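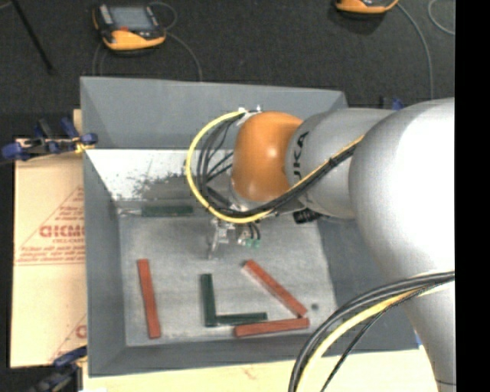

Fig. 3. Red blocks and green blocks, grey bin.

Wk 3 handout, sorting and packing (M. Sayce)

Task today = sort by colour, then pack. Pairs. Read this first pls.

Terms
Bin: open top, flat floor. Same word all term, not "tray" or "tub".
Block: long thin ones as in Fig. 3, three red, three dark green. The green goes nearly black in poor light so check before you log it.
Lot: all the blocks of one colour.

Order of work
- write down start layout, quick sketch is fine
- reds out first, lay side by side, long edges touching
- then greens, same again
- repack, no block on top of another
- swap roles, repeat

Common slips: turning a block without noting it. Forgeting to reset before the second go. Mixing up left/right when your partner sits oposite.

Reading: Harahap, ch. 3, the bit on loose packing. Skip the Podmont case, we do that later in July.

Sketches to me by end of class, names on both sides.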